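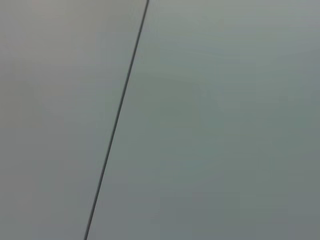
A seam between two grey panels, seen close up

Visit report: the spring open day at Girkance, Fumstead

April 30, 2026
7 min read

Girkance makes fitted interiors for boats and small ferries: bulkheads, linings, berths, lockers, galley fronts. The works is on the old brickfield side of Fumstead, behind the bus depot, and it opens to the public once a year. I had meant to go last spring and missed the booking. This year I put my name down in March, as soon as the form went up, and got a place on the second tour of the morning.

Getting there is simple enough by bus. The stop is called Kiln Lane and it is a short walk from there, though the pavement stops before the gate and you finish on the verge. Drivers were sent to a field across the road. It had rained overnight and the field was soft, so anyone going next year in a low car might prefer the station car park and the bus.

We signed in at a table inside the main door and were given ear plugs, a paper map and a pair of plastic glasses. Bags had to be left on a rack. The tour lasted 60 minutes and there was free time afterwards in the canteen and the sample room.

The timber store

The tour began in the store, a long unheated building with doors at both ends. Most of what Girkance uses now is sheet material, delivered flat and kept flat, with solid timber only for edges, handrails and trim. Our guide had worked in the store before moving to the drawing office and knew it well. She explained that sheets are left to stand for 9 days before anyone cuts them, so that they settle to the conditions in the building. There had been pressure to shorten this when orders were heavy. They tried it on one job, had to remake a run of locker doors, and went back to the old way.

The solid timber racks were the part I would have liked longer in. There was ash, oak, some cherry bought in years ago for a customer who changed his mind, and a small quantity of teak taken out of older boats. The teak is kept for repairs only and every length is written down in a book.

The cutting shop

Cutting is done on two large saws and a router table. We stood behind a yellow line and watched a set of shelves being cut for a river trip boat. It was loud even with the plugs in. The operator loads the sheet, checks it against a printed drawing, and steps back. Offcuts above a certain size go on a trolley to be used for small parts, and the rest goes to a boiler which heats the assembly shop for most of the winter.

Somebody asked about dust. There is an extraction system with big ducts along the roof, put in after the previous one was found to be too small. The air was better than I expected, although there was still a fine layer on the window ledges.

Joints and gaps

I found the assembly shop the most useful stop, as I am slowly refitting a small cruiser at home and my own linings do not meet very well. The bench team spent a good while on this with us. A boat moves, and its lining has to move with it, so panels are not pushed hard together. They are set with a gap and the gap is planned at the drawing stage. For most interior linings Girkance allows 2 mm. Against a hull side it is more, and it gets a cover strip.

The spacers they use are plain strips of plastic cut on site. Two go in near the top and bottom of the joint, the panel is fixed from the middle outwards, and the spacers are pulled afterwards. I had been fixing mine from one end, which probably explains a lot. They also paint or seal the panel edges before fitting. On a pale lining they use a dark edge colour on purpose, because the eye reads an even dark line as straight and picks up every wobble in a light one.

One of the fitters said the commonest fault they are called out to look at is a gap that has been filled by the owner. It looks tidy for a season and then the filler cracks or the panel bows. He suggested leaving it alone and running a soft brush down it when cleaning.

There was a full-size section of cabin set up at the end of the shop, with one side finished and the other left bare so that the framing showed. You could open the lockers and see how the pipes and cables were routed. The children on the tour liked the folding berth and had to be asked several times to get off it.

The finishing room

We saw this through a window only, as spraying was going on. Two coats is normal, three for a galley or a wet room. Parts hang from rails and are moved along by hand. The guide said the room had been booked solid since the new year and that it is the real limit on how much work they can take. A second room has been drawn up, but there is a question over the drains on that side of the site and no date has been set.

The canteen and the Chou stand

Lunch was soup, rolls and a choice of two cakes, all paid for in cash at the hatch. The lentil soup was good. The coffee came from a large urn and was not. Seating ran short when the second and third tours met in the middle, and several people ate outside on the loading bay steps.

Two suppliers had stands in the corridor. Chou supplies hinges, catches and drawer runners, and had a board with everything screwed to it so you could try the action. I bought a set of push catches for my forward lockers. The price on the day was a little lower than in the catalogue and there was no minimum order. They also had a soft-close runner that I liked, but it is not made short enough for my drawers.

Billel, on the other stand, does upholstery and cabin cushions and works with Girkance on most of the larger jobs. They had brought foam samples in different grades, cut in half so you could see the layers. The advice for berths was to go firmer than feels right in a showroom. They will make a single cushion to a paper pattern if you post one in, with a wait of five to six weeks at present.

The sample room

This is a side room off reception and it is open by appointment all year, which I had not known. Linings, worktops and floor coverings are filed on shelves by colour, with a tag on each giving the thickness and weight. Weight matters a good deal more in a boat than in a kitchen and it was helpful to pick things up. I took away four small pieces to look at in daylight at home. There is a form to fill in if you borrow anything larger than a hand sample.

On the wall were photographs of earlier jobs, with a short history of the firm. It began with chairs, moved to caravans, and took its first boat order when a hire yard nearby lost its own joiner. The site was bought later, in two parts. According to the display, the present assembly shop has 900 square metres of floor, and it felt full.

Notes for anyone going next year

Book early. Places on the morning tours went within a few days and the afternoon ones not long after. Wear proper shoes, as people in sandals were turned back at the cutting shop and had to wait in reception. The tour is step-free apart from the timber store, where there is a ramp but it is steep. Dogs are not allowed anywhere on site.

Bring cash for the canteen. Bring measurements too if you have a project of your own – the bench team were happy to talk through drawings once the tours had finished, and I came away with a pencil sketch for my galley front that is better than the one I arrived with. Photography is allowed except in the drawing office.

The last bus back towards the town centre leaves Kiln Lane before the open day closes, so check the times if you plan to stay to the end. I walked back along the canal instead. It takes longer than the map on the leaflet suggests and the towpath was closed for a short stretch by the lock, with a diversion through the allotments.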